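Notes for the 20 min slot. Keep it moving. Clicker dies if you point it at the floor, remember that.

**0:00 open**

Hi, Alaric Iwasaki, I look after the two-arm cells at Levell. Talk is called "Let Go First." One fault, one long month, what we changed.

Show of hands: who has had two arms holding the same object when one of them stopped? OK. Who had a plan for it *before* it happened? (Wait. There will be fewer hands. Don't gloat, we had no plan either.)

**1:30 the job**

- Returned headsets. Sort, untangle, coil the cable, bag.
- Two arms per cell, one gripper each. Left and right, share one table.
- Cables are the whole problem. A headset by itself is easy. A headset with a long floppy cable that has wrapped around a second headset is not a pick, it's a negotiation.
- Planner is Plultar. Arm-level safety is stock, from the arm controllers. Cell-level safety is ours. Remember that split, it comes back.

Don't get dragged into gripper finger questions here. Park them for the end.

**3:30 what a handover looks like**

Both grippers on the same headset for a short time. One on the headband side, one on the earcup. Cable loops right there next to the left one. We call this the shared hold. Normal run, it's over before you notice it. 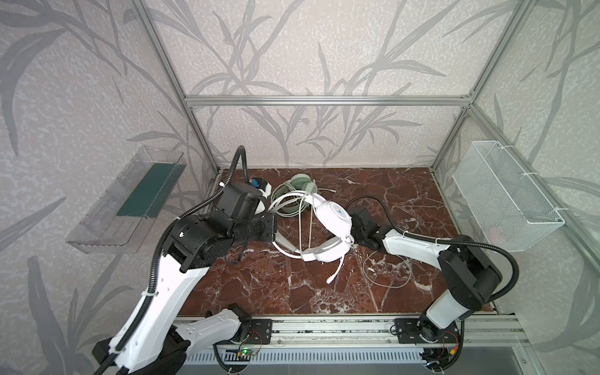 *Plultar integration bench, Jõgi — February*

So look at the white pair. Left gripper at the headband and cable, right one on the earcup. Green pair is tucked in behind the loops, and that is the ordinary mess, we didn't stage anything harder than this for the tests. Mic boom sticks out too, keep it in mind, thin plastic bits are where the force ends up.

Let people look for a few secs. Somebody always asks about the wallpaper. Move on.

**5:30 the fault**

Plain version first:

1. Shared hold, both grippers closed.
2. Right arm trips a protective stop. Brakes on. Gripper stays closed, becuase it's set to keep its grip on a stop.
3. Left arm never gets told. It carries on with its move.
4. Left arm is now pulling against a braked arm, through a customer's headset.

Headband goes first. Snapped on us at the hinge, piece went over the rail and landed on the walkway. No one was hurt. Say that slowly, then say the next bit slowly too: no one was hurt because no one was standing there. Guard on that side was off for a camera swap and the interlock had been jumpered. By me. I had a sticky note on it. A sticky note is not a safety device.

(pause here, drink water)

**8:00 why didn't the left arm stop**

Two seperate things, don't mash them together like I did at the dry run.

*One.* The stop message went from the right controller to Plultar and Plultar was supposed to pass it on. It did. Late. It went into the same queue as the status chatter, and the queue was full of gripper position updates. By the time the left arm heard, the headset was in two pieces.

*Two.* Left arm has its own force limit and that should have caught it. But we'd raised the limit weeks before, to get rid of nuisance stops when a cable snagged. Raised it for snags, forgot about shared holds. Change was in the log. Nobody had tied the log entry to a hazard review. There was no box for it.

Either one alone, we'd have lost a bit of time. Both together, plastic on the walkway.

**11:00 the bit that stung**

Went back through the logs after. 2,256 shared holds in the month before. Right arm stopped in the middle of 7 of them. Same pattern every time, left arm kept going. We got away with it because the left move happened to be short, or the earcup slid out of the fingers.

Those 7 were filed as "dropped item." Operator cleared it, pressed resume. Did what the screen told them to. Not their fault, the screen had no other button.

If you take one thing home: go read your dropped-item records. Tonight, on the hotel wifi.

**13:00 what we changed**

- Stop line is hardwired between the arms now. One goes, both go. Planner finds out afterward, it can be sad about it.
- On a stop in a shared hold, *one* gripper opens. Only one. We tried opening both and the headset dropped and dragged the cable off with it. We open whichever side has the cable.
- Force limit is back down. Separate, lower limit during shared hold. Yes we get more nuisance stops. Yes production complained.
- Any limit change needs 2 signatures, and one of them can't be mine.
- Jumper plugs live in a locked drawer. Jumper in = cell runs at crawl speed, enforced in the controller.
- New fault code, "stopped while shared." Own button, own log line.

Skekach slide goes here if I have time (the cable-tension estimator). If past 16:00 SKIP IT.

**16:00 testing**

Induced a stop in the shared hold 100 times on the bench. Different points in the move, different cable messes. No breaks. Two cases where the opening gripper hung on to a loop of cable, still looking at those. Say so. Don't round it up to "solved," somebody from the floor will catch you and they'd be right.

Not tested: stop during the approach, when one gripper has contact and the other is nearly there. Next on the list.

**18:00 questions**

Likely ones:

- *Why not soft fingers?* Tried, cable slides. Happy to talk after.
- *Does the arm vendor know?* Yes, sent them the logs. Their stop did what it says on the tin. Gap was ours.
- *Who's liable?* Not me to answer, email me and I'll forward it.
- *Can we have the test script?* Yes, cleaned up version. Need to take the passwords out first (really do this)

Leave contact slide up. Get the adapter back from the AV desk.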